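Subject: Re: Panel PCs for the wash-down room, questions before we order

Hello all,

thank you for the many answers to my first message. I put back the part from Oei's mail that I want to reply to, so that everybody can follow without searching in the archive.

> We run the Terkena panels in a similar room, and the first thing
> I would check is not the IP number on the front but the cable
> entry at the back. Our supplier gave IP65 for the whole unit,
> but in the small print it was valid only with their own gland
> set, and we had used standard ones. Also ask them how warm the
> housing gets with the door of the cabinet closed. There is no
> fan, so the heat has to go out through the steel.
>
> What touch technology did you choose? With thick gloves we had
> a lot of complaints in the first months.

First the cable entry. I wrote to Laneo and asked for the drawing of the rear side. The gland plate has 5 openings, and the rating is given with all openings either closed by the delivered plugs or used with the delivered glands. So it is the same story as with your Terkena units. We will need two network cables, power, and one serial cable for the scale, which leaves one opening for the plug. The serial cable is a problem because our existing one has a molded connector, and it does not pass through the gland. Either we cut it and solder a new connector, or we use a split gland. Does somebody have experience with split glands under daily cleaning with foam? The data sheet says it is fine, but I would like to hear it from a person.

About the heat: the supplier measured 68 °C on the processor after a long run with full load, in a room of normal temperature. Our room is warmer in the afternoon. They did not give me a value for the outside of the housing, and I asked a second time. Our software does not use much of the processor, it only shows the batch list and takes the confirmation of the operator, so I am not very worried.
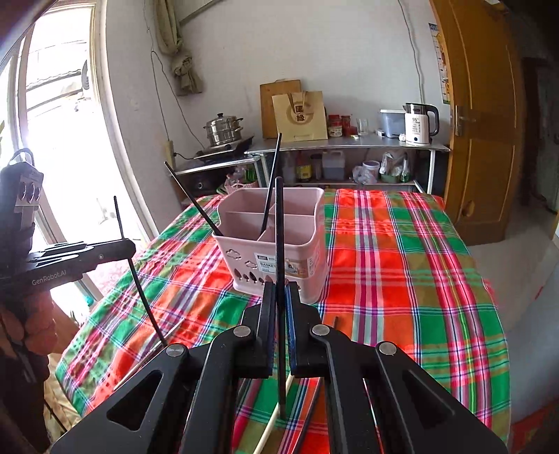 On the question of touch technology, we decided for resistive, although the picture quality is a little worse. The operators wear two pairs of gloves and the outer ones are often wet, and the capacitive demo unit from Jillar reacted to water drops as if they were fingers. With resistive any object can press a button, also a pen or the end of a chopstick like the long black one in the photo, and this is good for us but also a danger for the surface. At the old terminals people used whatever was near to them, and the film had deep scratches in the area of the "Confirm" button. I want to order two spare front films together with the panels. Is it realistic to change such a film ourselves, or does the sealing suffer and the unit must go back to the factory?

The mounting is the last open point. We have 16 places in total. Most of them can have the wall arm, but at the filling line there is only a round post, and the arm of Laneo has a flat base plate. They offer an adapter with a clamp, with a delivery time longer than the one of the panels. Our workshop could make a clamp from stainless steel, but then we have to prove that it has no gap where product can stay. Theerawat Sombatkul, who is responsible for hygiene here, asks for a closed weld all around and a slope on every top surface. If one of you has a drawing that was accepted in an audit, I would be very thankful for it.

The arm is specified for a load of 300 N, including the force of a person leaning on it. I don't know if this is a lot. Our old arms had no value at all in the papers, and one of them became loose at the joint after two years.

To the person who asked off-list for the reason we don't take thin clients: we tested it. The network in this part of the building is interrupted when the line is switched over, and the operators then lose the open batch. With a local PC the entry stays and is sent later. After the new cabling we may look at it again.

I will be at the plant until the end of December and can make tests with the demo unit, if somebody wants to know something special about it. Please write to the list and not only to me, as the others may have the same question.

With kind regards
Theerawat's colleague from process control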